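Dark smudge on a white tabletop, is it worth buying a special cleaner?
2 min read
Last updated: June
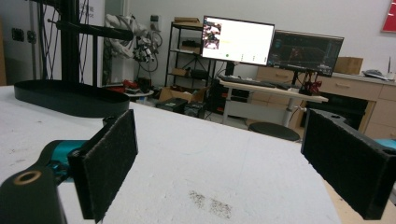
Workshop & Office > Surfaces

Gitico
I have a white work table with a dark gray, speckled smudge on it, plus the faint scuffs you get on anything white. Dish soap and a damp cloth did nothing. A guy at the store wants to sell me a "surface restorer" and swears it lifts everything. I have my doubts. The label says good for 1000 wipes, and I'd like to know who did the wiping. Has anyone had luck with something I already own? I don't know what the top is made of, so please don't tell me to sand it.

Benjamín Insaurralde
Keep your money. I've bought 2 of those restorers over the years and both smelled like lemon and did what soap does.

Try a plain white eraser first. If the smudge is rubber or graphite it will start to come up in a few strokes. If not, put rubbing alcohol on a cotton rag, test it somewhere out of the way, and dab for a bit. Wipe with water after. I wouldn't touch it with a melamine sponge until you've tried both. People recommend those for everything, but they are a mild abrasive and on a glossy top they leave a dull patch that bothers you more than the stain did.

The scuffs may be scratches. Cleaner won't fix a scratch, whatever the bottle says.

Hulach
baking soda paste, leave it 6 minutes, done. works every time

Lüthi
"Every time" is a stretch. Baking soda is gritty too, and I have a cloudy spot on my desk to show for it. Go with the eraser. If the mark survives that and the alcohol, it's probably in the surface, and I'd put a desk mat over it and get on with my Sunday.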